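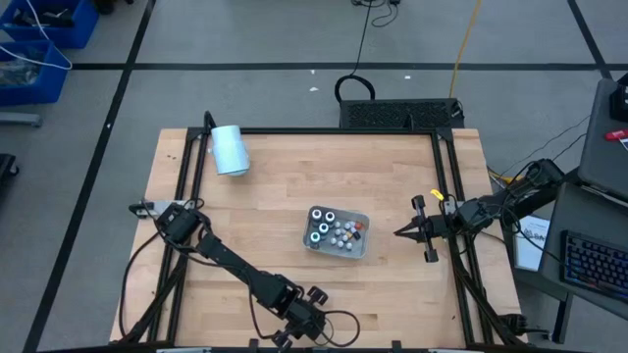
Coststead Kitchen Claims: data card

Author: Mwende Kariuki
Second reader: Chepkoech Masanja
Last revised: Sunday, February 13, 2022

What is in it

2476 sentences copied from home baking leaflets and recipe pages, each making a claim that a cook could test. "Resting the batter gives a lighter sponge" is one. "Gran swore by it" is not, and was thrown out. Please don't read the size of the file as a sign of quality. Plenty of these claims are the same tip copied from page to page.
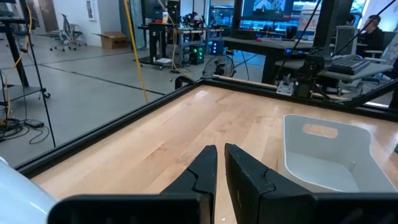

Pale wood tabletop with a raised black rim.

Columns

id, claim, source, topic, verdict, notes

The verdict column holds "backed", "doubtful" or "no idea". I wanted to drop "backed" altogether. Chepkoech wanted it kept, and it was kept, but it only means that we found two sources that didn't seem to be copying each other. Treat it with care.

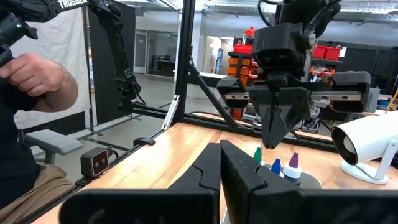 Over the tabletop, black cables at the top.

Where the claims come from

Most were typed up from the Jeltulton leaflets. The rest came from Andreadis recipe pages saved in July. The Grunness set was left out: its leaflets carry no dates, and I don't trust the ones that were pencilled in later. 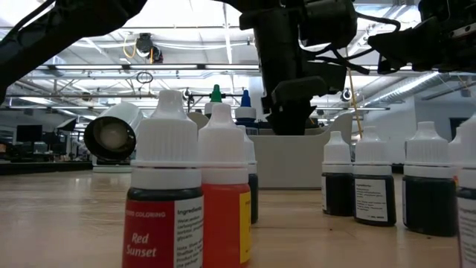
2 min read

Known problems

The colouring topic has 298 rows and is the weakest part. Writers say "a few drops" and never give the amount of icing. Claims that a red will fade or turn brown in the oven rarely name the dye, so they can't be compared.

Five rows have an empty source. I have looked twice and can't find where they came from.

Oven temperatures are as printed. Nothing was converted, and some leaflets don't say whether they mean a fan oven.

Not suitable for

Food safety advice, allergy advice, or settling arguments about scones.

Corrections go to Mwende, with the row id and a source that can be checked.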